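Vudness Tenancy Support
Interim report to the Zullodska Fund
Prepared by Ingvild Ekström, project lead
Thursday, August 21, 2025

This report covers the work paid for by the Fund since the grant began in March. It follows the headings in the grant letter. The budget table has been sent separately and is only discussed here where spending differs from the plan. 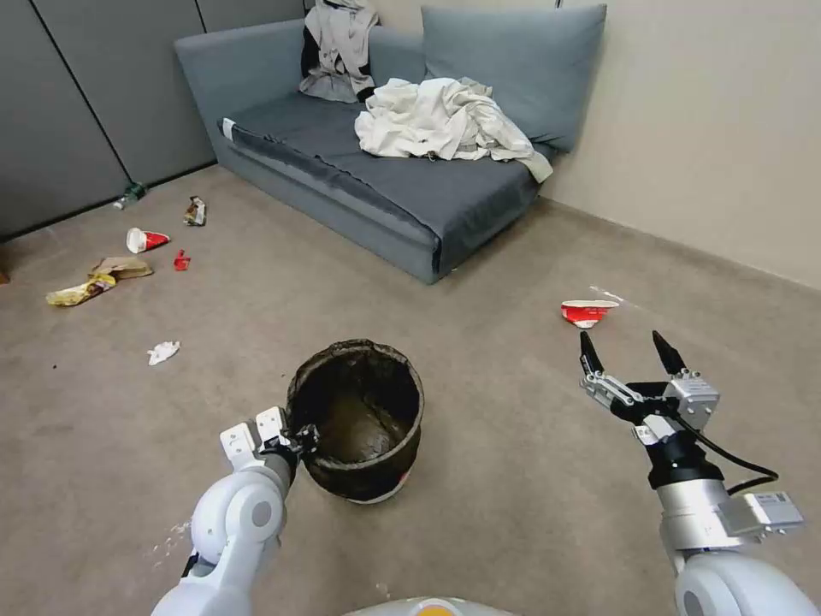
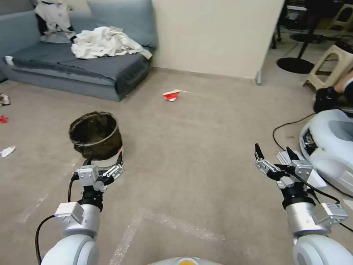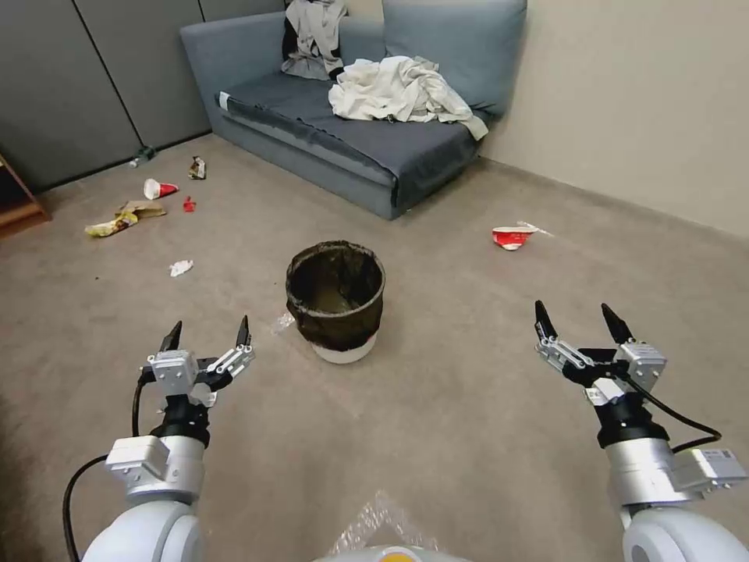
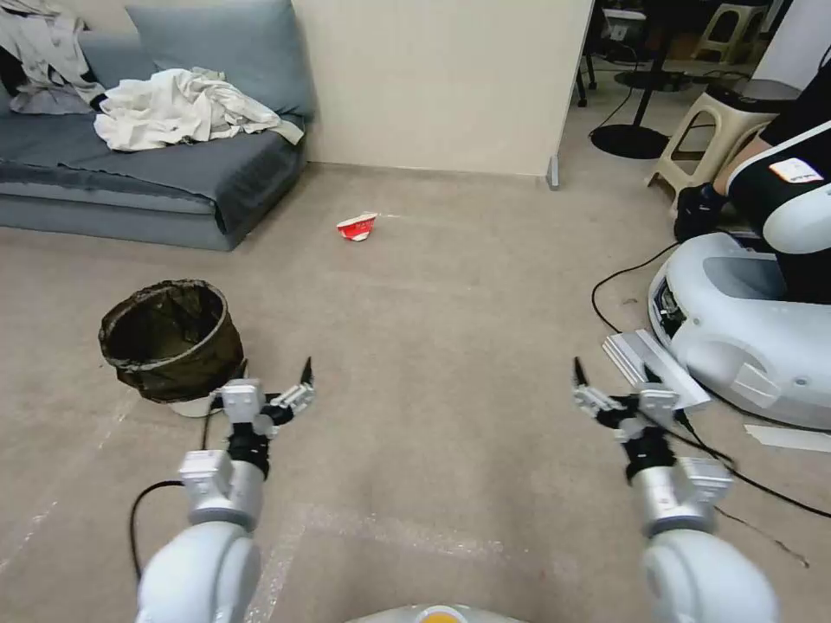
Pomare, carpeted room, ground floor.

Background

Vudness Tenancy Support helps people in Pustden who are moving from temporary housing into a tenancy of their own. Most are single adults. A smaller group are parents with one or two children. We work with each household for the last weeks of their stay in temporary housing and for the first months after they get the keys. The grant pays for two support workers, the rent of the ground floor at Pomare and a small fund for the costs of moving in.

Our target for the full grant period is 30 households. We agreed with the Fund that a household would be counted once it had signed a tenancy and had a first home visit. Meeting us for advice is not enough to be counted.

Households supported

We are slightly ahead of the plan. Intake was slow in the spring while the referral form was being agreed with the council's housing office, and it picked up once the form was shortened. The first version asked for a full address history. Many people could not supply this without going back through old letters, and some had no letters to go back through. The current form is a single side of paper and can be filled in over the phone.

All the households counted so far are still in their tenancies. Two have had a formal warning about arrears. In both cases the arrears began with a gap between the end of one benefit claim and the start of another, and a repayment plan is in place with the landlord. We are watching these closely and would expect to report on them by name of landlord, though not of tenant, at the end of the year.

Referrals come mainly from the housing office, with some from the hospital discharge team and a few from people who have heard about us from a neighbour. We have had to turn away self-referrals from outside Pustden. We give them the number of the nearest service and, where they want it, make the first call with them.

Moving-in costs

The grant letter set a limit of 100 pounds per household for small costs. This has been enough for bedding, a kettle, a few pans and light bulbs. It does not stretch to a cooker connection, and this has been the most common reason for a family eating cold food in their first week. Landlords differ on who pays. Some include the connection in the tenancy, some will do it if asked before the keys are handed over, and some will not do it at all.

Since the start of summer we have asked about the cooker at the viewing stage, before anything is signed. It is a simple change and it has helped. Where the landlord refuses, we apply to the council's hardship scheme on the tenant's behalf. Decisions are usually quick but the payment is not, and we would like to be able to pay the fitter and claim the money back. The present rules of the moving-in fund do not allow this. A request to change them is at the end of this report.

Total spending on moving-in costs to date is 1166 pounds. This is under the profile in the budget. The underspend comes from the slow start and will be used up by the winter, when heating top-ups are likely to be the main call on the fund.

Home visits

Each household is offered a visit in the first week and then once a fortnight until they say they no longer want them. The first visit nearly always deals with meters. People move in without knowing who supplies the electricity, or find that the key left in the meter belongs to a previous tenant with a debt on it. Our workers now carry a short sheet with the supplier enquiry lines and the wording to use. They take a meter reading on the day and write it on the inside of the tenancy folder.

The later visits are more varied. Post is a large part of it. Several tenants do not open letters, and it is common to spend most of a visit sorting a carrier bag of envelopes into those that need an answer and those that can be thrown away. We have found that doing this with the tenant, out loud, works better than taking the bag away and coming back with a list. It takes longer, and the visit times in the original plan were too short. We have allowed more time per visit since June and reduced the number of visits per day to match.

Missed visits remain a problem. A text the evening before has reduced them a little. Tenants who work shifts prefer a text on the day itself, so we now ask which they want.

Drop-in sessions at Pomare

The drop-in runs one afternoon a week. We had planned it as a place for form-filling and it is used for that, but people also come to use the phone, to ask about a letter, or to wait for a child's school to finish. Attendance depends a good deal on the weather and on the benefit payment dates.

The bus that stops outside Pomare was rerouted in July, and the nearest stop is now at the bottom of the hill. This has made it harder for parents with pushchairs and for one regular visitor who walks with a frame. We have offered to see anyone affected at home. We have also written to the bus company and have had a standard reply.

The lease on the ground floor runs to the end of the grant. The landlord has dealt with the leak above the back door. The outside light has been reported and is still not working, and this will matter more once the afternoons get dark. If it is not repaired by the end of September we will pay for it from the running costs line and take it off the rent, as the lease permits.

Staffing

Both support workers are in post. One started later than planned because her previous employer held her to the full notice period. During that gap I carried her visits myself, which put this report's supporting paperwork behind. The case records are now up to date.

Both have finished the housing law course and the safeguarding refresher. The course on money advice was cancelled by the provider and has been rebooked for the autumn. Until then, anything beyond basic budgeting is passed to the advice centre, where the wait for an appointment is longer than we would like.

Supervision takes place every month. Lone working has been reviewed after one visit where the worker was not comfortable staying. No one was hurt and the tenant has kept working with us, with visits now held in a café of his choosing. The check-in call after each visit is now compulsory, where before it was only advised.

What has not gone to plan

The tenants' handbook is late. We had intended to have it printed by now. The draft was tested with a small group of tenants, who said that it was too long and that the part on repairs was in the wrong place. They wanted it first. We have cut the draft by half and moved the repairs pages to the front. The council's legal team has asked to see the section on deposits before it goes to print.

The plan to hold joint sessions with private landlords has not moved forward. We sent invitations in May and had very little response. The letting agents we spoke to said that landlords with only one or two properties would not come out for a meeting but would read a short email. We intend to try this in October.

We have also had less contact with the college than we hoped. The member of staff who was dealing with us has left, and we do not yet have a new name.

Plans for the next period

Print and give out the handbook.
Complete the money advice training.
Start the landlord emails.
Carry out the six-month interviews with the first tenants, using the questions agreed with the Fund.
Settle with the housing office how cases will be handed over when the grant ends.

The last of these is the one we are most concerned about. A number of tenants will be in the middle of their support at that point. The housing office has said that it can take on some cases but has not said how many.

Decisions requested from the Fund

We ask the Fund to allow the moving-in fund to pay a fitter directly where a hardship award has been agreed but not yet paid, with the money returned to the fund on receipt.

We ask for agreement to move part of the travel underspend to phone costs. The change in the length of visits means fewer journeys, and the workers' phone contracts have gone up.

We would be glad of a reply on the first request before the end of September, as two families are due to move in early October and neither property has a cooker connected.

Ingvild Ekström
Vudness Tenancy Support, Pustden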